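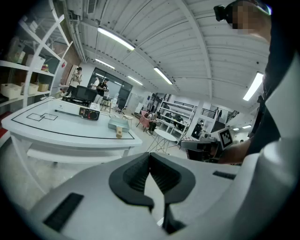

*Hand-held grippers at work beside the white table.*

## Tips for recording chores with a hand-held gripper

I spent part of November doing this at Janthorpe, a shared workshop, and I went in doubtful. The pitch is that you squeeze a gripper, tidy a shelf or stack some boxes, and a learning system picks up the knack from your recordings. Maybe. I've seen enough demos to keep my wallet shut. But if you've signed up to record, you may as well hand in examples that are worth something.

**Pick a chore with a clear finish.** "Put the block in the box" works. "Tidy the table" doesn't, and two people will never agree on when it's done. Wiebke Görtz and I argued over one tea tray for most of a morning.

**Start from a different spot each time.** My first 60 recordings all had the cup by the left corner. All I had taught anything was where I like my cup. Turn it, shift it, swap it for an uglier one.

**Keep the markers clean.** If your gripper carries a printed black-and-white square, wipe it with a dry cloth. No kitchen spray. Flour and sawdust both get on there, and a smudged pattern can spoil a whole session before you notice.

**Go slower than feels natural.** Slower still on the grab. A quick snatch looks clever and comes out as a blur.

**Watch your sleeves.** Roll them up or wear short ones. I dragged a cuff across a row of spice jars and had to set them all up again.

**Decide about mistakes before you start.** Hazem Helmy keeps the fumbles if he recovers from them and bins the rest. Delia Domínguez bins everything. I side with Hazem, though I've yet to see proof either way.

**Label as you go.** Chore, room, which hand. By Monday you won't remember.

**Rest your wrist.** I did 167 in one day and couldn't open a jam jar that evening — stop well before that.

### Does it work?

Prerell, who collect the recordings, told us our group had sent in 1,502. I asked how many were any good and got a long answer with no number in it. Arnout Timmermans thinks a few hundred careful ones would beat the lot, and I'd like to see someone test that before we're asked for more.

I'd also want to see the thing load a dishwasher in a kitchen it has never been shown, with somebody else's odd mugs. Until then I'm treating it as practice at putting things away neatly, and my own drawers are a bit better for it.

Spare grip pads are in the tin by the sink. Put the old ones in the other tin.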